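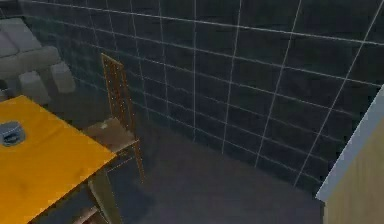

Page last changed: October

Zarkano Home: Is the Simulated Apartment Worth the License?
Project report by Birthe Kirkegaard and Preben Gunnlaugsson
Muvolbridge College, Service Robotics project course

Summary

Tandinico sells Zarkano Home as a ready-made practice apartment for mobile robots. You install it, load a robot model, and the software sends the robot around a furnished home to find things and drive up to them. The sales page says that a student team can "go from download to a robot you trust" in one term. We had one term, so we took them at their word.

We did get a robot driving, and fairly quickly. We don't trust it. The package reports a success rate that looks great on a poster, and when we replayed the runs we found that the number covers up a good deal. Our advice to the department is to hold off on renewing.

What you pay for

The student license is $607 for a year. That gets you the apartment, a base robot with a camera, a planner that works out of the box, and a scoring tool. Arms are extra, so we stuck to driving and looking. Support is by email. We wrote to them twice and got one useful answer, about a missing graphics library.

The manual is short and mostly clear, except for the chapter on scoring, which explains how to turn scoring on and then stops. We come back to this below.

Setup

We used one of the lab desktops in the Overgaard building. Installation took an afternoon, most of it spent on the graphics library. After that the sample run worked the first time, and we want to give credit for that, having fought with other simulators in earlier courses.

Preben wrote the script that picks a target object, starts the robot at a random spot, and saves the log. Birthe did the replays and the hand scoring. We kept the default planner and default settings on purpose. The claim on the sales page is about what the product does as delivered, and tuning it would have been a different project.

How it looks

The furniture is recognizable and the materials are decent from a normal distance. Tile is the strong point. Grout lines run the way they should and hold up in the corners. Thin parts do worse. Chair backs and table legs get jagged edges at the resolution we used, and the outline of a door can look chewed. The sales page calls the rendering "lifelike." We would call it good enough to tell a chair from a sofa. 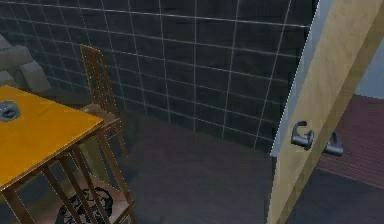

Figure 2. Open door with lever handles, and the adjoining room past it.

This matters more than it sounds. The robot's obstacle map is built from the simulated camera in the default setup, and a slat that breaks up into pixels can drop out of the map from one moment to the next. We saw the planned path jump back and forth next to a chair several times in the replays. A person watching a single run would probably put it down to a slow computer. We did too, for the first week.

The doors gave us a different kind of trouble. According to the manual the planner treats a door leaf as a fixed wall in whatever position it was loaded. So the robot will go around an open door but will never push one, and if the leaf takes up enough of the gap, it reports the room as unreachable. For a product with "Home" in the name we expected more.

Finding objects

The object task is simple to state. The robot gets a word, such as "cup" or "bowl," and has to stop near the thing with it in view. The long yellow table was our favorite target area. Its items differ a lot in size and color, and we thought the mix would show where the detector gives up.

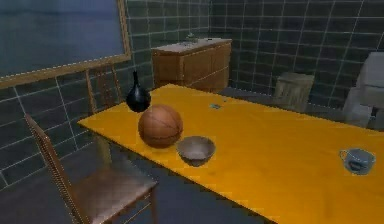 Figure 3. Table with basketball, black vase, gray bowl and blue cup.

The basketball was easy, as we figured it would be. The vase was also reliable. The bowl went wrong now and then, and the log sometimes filed it as a plate. The worst was a small flat blue-gray item on the tabletop. We never settled between ourselves what it is meant to be (Preben says a cap, Birthe says a coin), and the detector didn't do any better. We took it off the target list before the counted runs so that it wouldn't drag the score down unfairly. We mention it because a real home is full of small flat stuff, and a robot that has only practiced on balls and vases has not practiced much.

Results

We did 224 counted runs. Zarkano's own scoring tool marked 189 of them as successful. That works out to 84 percent, and if we had stopped there this would be a happy report.

Then Birthe replayed the successes. We found three patterns that we don't think should count:

The robot stopped within the allowed distance but on the wrong side of a piece of furniture, with the target hidden.

The robot had the target in view for an instant while turning, and the run ended there as a success.

The robot scraped along a chair or table leg on the way. Contact is logged but costs nothing in the score.

We have not put a corrected percentage in this report. The two of us disagreed on too many of the borderline runs, mostly in the second group, and a number made up of our arguments would be no better than theirs. Both sets of hand labels are in the project folder for anyone who wants to settle it. What we can say is that the scoring rule is generous, that it isn't written down anywhere a buyer would see it, and that we found no setting to make it stricter.
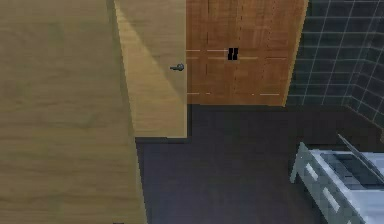 What the score leaves out

Everything above happened in one apartment. The license includes no second one, and the furniture stays put unless you move it yourself in a separate editor that we found slow. After enough runs you are mostly testing whether the planner can handle this floor plan. We tried shifting a chair by hand between batches and gave up when the editor lost our changes for the second time.

We also did not compare anything with a real robot. The department's base was booked all term by the other group. So we can't say how much of what we saw would carry over, and neither, as far as we can find, can Tandinico. Their page has a customer quote on the subject but no test.

Would we use it again?

For an intro course, maybe. It installs without much pain and students get something moving on the first day. Birthe would use it to teach log reading, since there is plenty in the logs to catch. Preben would rather spend the money on parts.

Before any renewal, somebody should ask Tandinico in writing how the score is computed and whether contact can be made to count against it. We sent that question at the end of September and have no reply so far.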